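The Planner Wakes Up
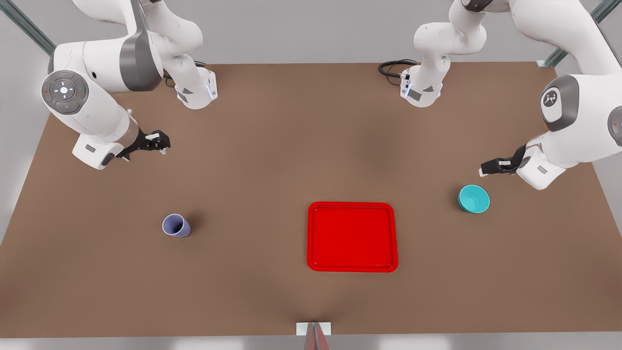 Poonam Sengar had rewritten the grasp planner 2 times since December, and tonight she loved it again. Run 3740 was loading. The purple cup lay on its side left of the red tray, mouth tilted away, exactly the pose that had beaten every earlier version.

"It'll go for the bowl," said Ramesh, pulling up a chair. "It always goes for the bowl."

"Watch the cost map!" She stepped the solver once, then again — and the right arm's path bloomed green across her second monitor, curling over the rim of the cup.

Ramesh put down his tea. "Do that again," he said.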